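Nightly builds back on at Kesura

23/11/2023

Good news from our corner of the office: the build server is behaving again! It had been falling over at job 61 most nights, and I'd started to take it personally. The culprit was a log folder filling up the old Olszewski disk array (my favourite kind of bug, boring and cheap).

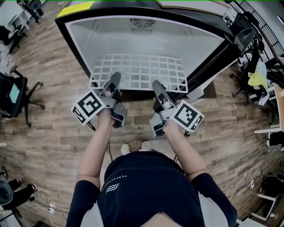
I've moved the logs to their own volume and set them to clear after 3 days. Two more servers get the same treatment in December, so yell out if your jobs look odd.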